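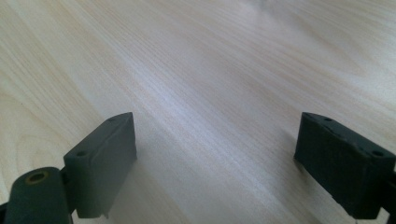

*Undik Handbook / Pages kept by the Demonstration Team, Fluledton*

**Demonstration gathering** (we mostly say "demo work") is the job of collecting examples of a task done by hand, so that a learning system can pick up the task from them. This entry covers how my team does it at Undik. Other groups work differently, and I'll mention a few of those differences as I go.

## The basic idea

You hold a gripper in your hand, you do a small chore with it, and a camera on the tool records the whole thing. One run through the chore is called an *episode*. A good episode is pretty dull to watch! You start with the fingers open, move in, close on the thing, put it where it goes, and let go. Then you do it again with the thing turned a little, or farther off to one side.

Both fingers should stay in view for the whole episode, because the system reads the gap between them to work out how far the gripper is open. A pale wood tabletop makes that easy, with dark gray fingers standing out nicely against it. Glare is a bit more trouble. A shiny finish can throw a wide white streak across the grain, and I used to chase every one of those away with the blinds (it took forever). Now I leave some in, as the system will meet plenty of shiny tables later on.

## Episodes and sets

A *set* is 40 episodes of one chore on one surface. I like to do mine in the morning, with a break after every 8, before my wrist starts getting lazy and all my moves come out the same. Sameness is the big enemy in this work. If I always come in from the left, the system learns that things get picked up from the left, and it will stick to that idea very stubbornly.

Our tabletop collection, called Zoritz, stood at 3,464 episodes at the last tally in March. Another 139 were set aside, mostly for fingers that closed before the recording started or a hand that wandered into view.

## Labels

Each episode gets one plain sentence, written by whoever did it: "put the spoon in the cup," that kind of thing. We tried longer labels for a while and they were a mess, with three people using three words for the same bowl. Failed grabs are kept if the person recovered and finished the chore. They get the tag *retry*, and I'm very fond of them, since they show the system what to do after a miss.

## Other methods

The Janssen group steers a robot arm from a distance and records that instead. Their motions fit the arm exactly, but each episode takes longer, and you need the arm! Ours go faster and travel well in a backpack. The two kinds can be mixed in training, though the camera views have to be matched up first.

See also: *Episode trimming*, *Finger calibration*, *Retry tag*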